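Category: Working Group Notes / Manipulation

Minutes - gripper and wrist camera comparison, meeting no. 7
Date: 2025-07-04
Place: Dritdale workshop, upstairs table
Chair and minutes: Tarmo Lepik
Present: the Dritdale bench group, two guests from Ustton (by phone for items 1 to 4)

1. Minutes of the previous meeting

The minutes were accepted with one correction. In item 3 it was written that the Saline pads were "glued again after the test". The correct wording is "glued again before the test". This has a meaning for the results, so I have changed it also in the shared folder.

2. Where we are with the comparison

I reminded the group what is being compared, as the guests had not received the plan. We have two sets of fingers. The Petek fingers are the stiff ones with an angled inner face. The Saline fingers are softer at the tip and a bit shorter. Both are tried on the same arm, with the same controller and the same closing speed. The task is to take the top plate from a stack, lift it, and put it down on the green surface.

With the Petek fingers, 134 trials are now recorded. With the Saline fingers we have 32 only. The guests asked why there is such a difference. The answer is that the Saline set arrived later and that the mounting holes did not match our adapter, so a new adapter had to be machined. It was agreed that no percentages will be given to anybody outside until both sets have the same number of trials.

3. Grip pads

There was a long discussion on the pads. The opinion of the bench group is that the pad matters more than the shape of the finger, at least for plates with a matte surface. With glazed plates the opinions were divided. One member thinks that the pad collects dust from the board and loses its hold during the afternoon. Another member does not see this in the logs.

Decided: the pads will be wiped with a damp cloth before every series, and the wiping will be noted in the log. If the pad is changed, the series begins again from zero. Ustton would prefer that we also try the fingers with no pad, for reference. This was accepted for the Petek fingers, but only for a short series at the end, so that we do not scratch the plates for nothing.

The question of labelling came up again. Fingers are to be marked by hand on the outside, never on the inner face, and the mark must be copied to the log sheet exactly as it is written on the finger.

4. Wrist camera

The wrist camera was moved forward after the last meeting. The good side is that the place where the fingers meet the plate is now seen much better. The bad side is that the fingers take a large part of the picture, mostly in the lower corners, and the left one is the larger. Ustton asked if this disturbs the software that finds the rim. We do not know yet. The rim of a light plate is found well enough, but with a dark plate on top the software is sometimes uncertain, and it takes the side of the plate for the edge of the one under it.

Three proposals were made:
- to move the camera back by half of the distance and repeat the dark plates
- to mask the fingers in software, with a fixed mask for each set
- to leave the camera where it is and use the view from the other arm when the wrist view is not good

The second proposal got the most support. It costs nothing and it can be removed again. The first one will be tried if the mask does not help. The third was put aside for now, as the two cameras are not calibrated to each other and the calibration would take up to 2 days of bench time.

It was also noted that the light from the overhead windows is strong and changes the exposure. A blind was asked for already in the spring. I will ask again.

The guests from Ustton left the call here.

5. Bench layout

The present layout was looked at on the screen. The plates are stacked on the pale plywood board beside the green surface, and the other arms can reach in over the rail.
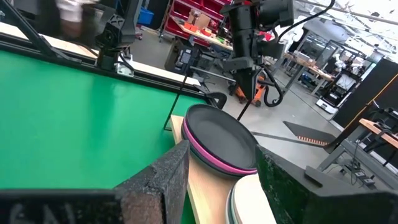
6. Controller

The old controller and the new one were compared on closing force only. The new one reaches the set force without the small overshoot that we had before, but it is slower in reporting that the contact is made. For plates this is acceptable. For thinner things it may not be, and I would like that we do not decide on the basis of plates alone.

Decided: the comparison of fingers will be finished with the old controller. The new controller gets its own series after that. It was asked that nobody updates the firmware in between, also not "only to look".

7. Safety and order on the floor

Cables and tools on the floor between the benches were mentioned again. Cables that cross the walking way must be taped or lifted. When an arm is powered, the person at the stop button does not do other work at the same time - this includes reading messages.

8. Actions

Tarmo Lepik: send the corrected minutes, ask about the blind, write to Ustton about the short series without pads.
Bench group: bring the Saline series up to the same number as Petek; make the finger masks; note the pad wiping in the log.
Ustton: send their list of plate types, with colour and diameter in millimetres, so that we can order the same ones.

9. Other matters

The storage of the used pads was raised. They should be kept in labelled bags for the time being and not thrown away, as we may want to measure the wear.

A visit to Ustton was suggested. September suits most of the group. The programme of the visit is open, and proposals can be sent to me by e-mail.

The next meeting will be called when the Saline series is complete.

Related items
Minutes - gripper and wrist camera comparison, meeting no. 6
Adapter plate for Saline fingers: drawing and tolerances
How to fill in the trial log sheet
Petek fingers: first impressions from the bench
Booking the Dritdale workshop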